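Colour, Light and Reading Speed: Does Tinted Lighting Slow Us Down?

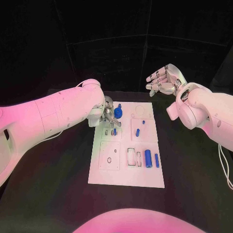

By Imke Rieger and Mélanie Desjardins
Merstead College, Year 11 Science
Supervising teacher: Reinhold Kramer

Our project looked at whether the colour of room light changes how fast people read. We asked 20 students to read 4 short passages aloud, two under plain white light and two under pink light. Each passage was printed in black on white paper.

Average reading time was slightly longer under pink light, but the gap was small and a few students were faster. Several said the pink light made their eyes tired. Over 40 per cent said they noticed no difference.

The passages were not equally hard, and this probably affected our results. We would also test at the same time of day, as the afternoon group seemed less focused. Next time we would like to try green light as well.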